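Community Conversations on Race: Frequently Asked Questions 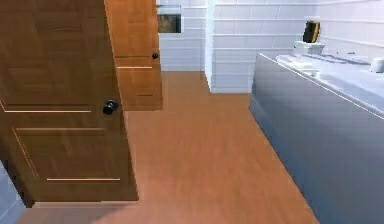

Open doors with a honey-brown wood finish.

Updated 2021-01-17

What are the Cuesta conversations?
They are small group talks about race, held online for people who live or work in Cuesta. Each series runs for six sessions. Groups have up to 13 people and two hosts.

Who can sign up?
Anyone 16 or older. You do not need to have read anything or belong to any organization. If you are under 18, a parent or guardian has to sign the form.

I'm white. Will I be expected to speak?
No one is called on. You can pass at any point, including during introductions. Hosts do ask that people who talk a lot leave room for others.

Are there groups only for people of color?
Yes. The Drumis group is for Black, Indigenous and other residents of color. All other groups are mixed. Mark your choice on the form.

What do we talk about?
The first session covers how we grew up and what we were taught about race. Later sessions cover schools, housing, policing and work. The last one is left open for the group to decide.

How long is a session?
55 minutes. Hosts stay on the call afterward if you want to talk.

Is it recorded?
No. Please don't record it yourself or repeat another person's story outside the group. Hosts take brief notes on topics, without names.

What does it cost?
Nothing. The series is paid for by a $4,000 grant from the Semo Fund, which covers host training and the video account.

What if someone says something hurtful?
A host will stop the conversation and address it. You can also message a host privately during the call. A person who keeps it up will be asked to leave the group.

Can I switch groups?
Yes, before the second session. After that we keep the groups as they are.

Do you have sessions in Spanish?
One group, Jeltora, meets in Spanish. Araceli Ibarra hosts it and can answer questions about it.

When is the deadline?
Sign-up closes at the end of January.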